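Keeping a Two-Armed Kitchen Robot Happy in Simulation

Filed under: Workshop and Kitchen Tips
1 November 2021

I get more mail about the simulated kitchen than about anything else on this page, so I finally sat down and wrote out how I keep mine running. My cell is a two-armed robot at a counter with an air fryer, and the job is the one everybody starts with: chicken off the plate and into the basket. I built it on top of the Passtead kitchen pack, the arms run on a controller called Barta, and the whole mess lives on a tower under my desk in Skokcombe that doubles as a foot warmer (November, you know how it is).

These are my own habits, picked up by breaking things. If you have a different pack or a different controller the menu names will change, but most of the chores carry over.

Start with the counter

My counter is two flat panels side by side with a seam between them, and that seam gave me fits back in May. The panels looked level. They were off by a hair in height, and every plate I slid across the line got a tiny kick, and every kick turned into a plate skating off toward the floor at a speed no plate should reach. So before you touch the robot at all, select both panels, type the same height into both, and lock them. Then drop a plate on the seam and let it sit for 2,000 steps. If it creeps, go back and look at the numbers again.

I now keep the plate on the left panel and the fryer on the right, with the seam between the two jobs. It makes the logs so much easier to read! Left arm, left panel, food. Right arm, right panel, appliance. When something goes wrong I know which half of the file to open.

Park the hands before you tune anything

I used to tune from wherever the arms happened to have stopped, and I wasted whole evenings that way. Now I have one saved pose I call "ready," and every session begins there. Left hand goes down over the plate at the chicken. Right hand comes up in front of the fryer, just to the right of the basket handle, with the finger and thumb open. Save it under a name you'll remember, and save it again under a different name before you fiddle with it (ask me how I learned that one).
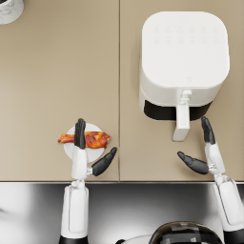

Check the fingers one at a time

Open and close each hand slowly with nothing in it. You're looking for a finger that arrives late. In Barta there's a stiffness number for each joint, and if somebody has been in there before you, and that somebody is usually me, one of them will be out of step with the rest. I run mine at 35 for everything that touches food. Crank it much higher and the fingertips start to buzz against whatever they're holding, and then the chicken buzzes, and then the chicken leaves.

While you're in there, look at the fingertip friction. It resets to the default whenever the Passtead pack updates, without a peep. I keep a sticky note on the monitor with my numbers, and I compare after every update. Takes a minute.

Fix the chicken

Food models are lumpy, and the drumstick-type ones are the worst because all the bulk is at one end. The piece that came with my pack had its center of mass smack in the geometric middle, so it behaved like a rolling pin. Nudge the center toward the meaty end. Then thin out the collision shape. Mine was made of 123 little pieces when I got it, and the solver was chewing on every one of them each time a finger came near. I rebuilt it with 11 and the whole cell perked up. You do lose a bit of the fine shape around the bone end, but I've never needed to hold it by the bone.

One more thing on the grip. Come down across the middle, with the bone poking out one side of the hand and the thick end out the other. It feels wrong, you want to grab the big part. But the big part is round and it rolls.
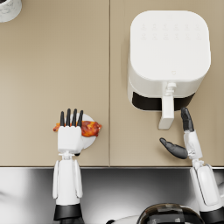

If it still rolls with the center moved and the friction set, the palm is probably too high and the fingers are pinching the top half only. Lower the wrist a touch and try again. Small moves! I change one number, run it, write the result down, and then change the next.

The basket handle

The sliding joint on the fryer basket is the part I get asked about most. Out of the box mine had no damping at all, so the first good pull sent the basket flying out to the stop and it bounced. Add a little damping, then add a little more, until a steady pull from the right arm brings it out at the speed you'd use at home on a full basket. Set the end stop too, or you'll get a basket hanging in midair over nothing.

Have the right hand straighten up before it closes on the handle. If it comes in at a slant it twists the basket in its slot, and then the basket jams, and the arm keeps on pulling like a dog with a sock. My fix was a waypoint a little short of the handle where the hand stops and squares itself up.

Housekeeping

Clear the old logs out, they pile up fast and the recorder gets sluggish when the folder is full. Back up the cell file before every pack update. I keep two copies, one on the tower and one on a drive in the drawer with the rubber bands.

If you use the Lorneck viewer, turn off the shiny reflections on the metal while you're tuning and turn them back on when you want to record something pretty. On my machine that made the playback smooth again, and I quit blaming the arms for a stutter they didn't have.

Next time I'll get into the return trip, putting the basket back in without clipping the front of the fryer. Mine still misses now and then, and I have a feeling the damping is to blame for that as well.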